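Gripper stops short on perforated parts: clear film and glare
Posted 14 January 2018 by the Didwood cell support desk

Ticket 577. Status: open, waiting on rule change. Site: Kandpal. Controller software: Grokska.

Reported fault: the arm goes down to the colander, halts with the fingers open, and logs "surface height not stable." The operator cleared the stop and retried. Same result. The site asked if the height check could be turned off. It can't. The Doltano handling rules require a stable reading before any close command.

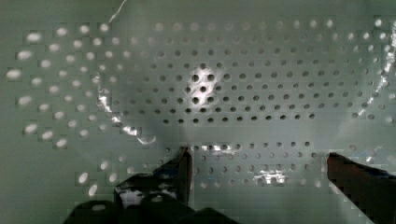 Reading time: 2 min

Wrist camera checked first. Clear film was lying across the holes, with bright folds in it. The height estimate jumps between the film and the green surface under it. Rule 16 covers this: no grasp through loose transparent wrap. The stop was correct and should not be logged as a sensor fault.

Second cause, separate from the first. The bowl is glossy and lit from above, so there are white patches inside the perforated area. The depth filter drops those pixels. With the limit at 35 percent dropped pixels, the check fails even on a bare part.

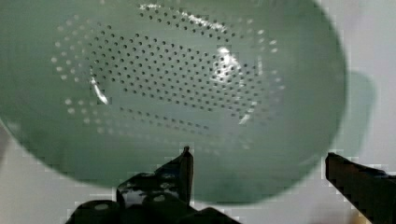 Changes made so far:

- Approach speed near the rim cut to about 200 mm/s.
- Grasp point moved from the drain holes to the rim.
- Exposure lowered one step. Limit left as it was.

Do not raise the limit to get past the stop. Two sites did this in March and both had to redo their risk assessment.

Still open: the rule says "loose wrap" but gives no test for it. Requested wording is "any clear film between the fingers and the part." Until that is approved, operators remove film by hand with the arm in protective stop, then restart from the home position.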